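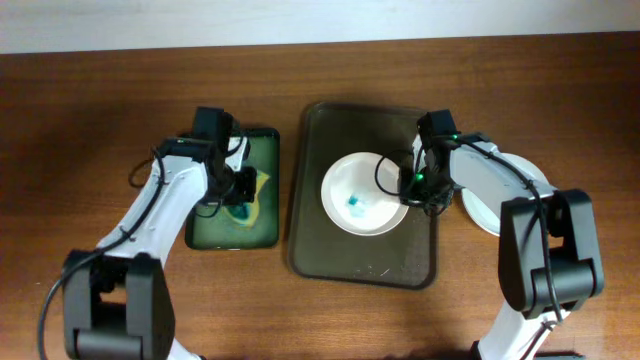 Inês Carrilho
April, 9:14 pm

Okay, so I've been rethinking my trays (yes, trays, stay with me) and I have opinions now! For months I ate everything straight off the table and wiped it down after every meal, and then my neighbor Rui came over with a stack his aunt was getting rid of and I sort of lost my mind. The little green one with the peacock feather print is my favorite by a mile. It's glossy, it's a bit much, and I want it out all the time.

The big smoky plastic one is the workhorse though. You can still faintly see the wood grain through it, so it doesn't feel like I'm hiding the table — and I love that table. It has scuffs. I don't care, it's a tray.

The white bowl lives on the big one now. Soup, cereal, cut-up oranges, whatever. Carry the whole thing to the couch, carry the whole thing back, done.

Rui thinks the feather tray should go on the wall. Absolutely not! It's going to hold toast.

Question for the tray people (I know you're out there): what do you use to clean the glossy printed kind? I've been going with a soft cloth and a drop of dish soap, no scrubby side, and I'm scared to try anything stronger.

Also I have 2 more from Rui's stack that I haven't found a job for. One might go under the plants by the window. The other is beige and I'm still deciding how I feel about it.

Posted by Inês Carrilho on Podstead | Contact | Back to top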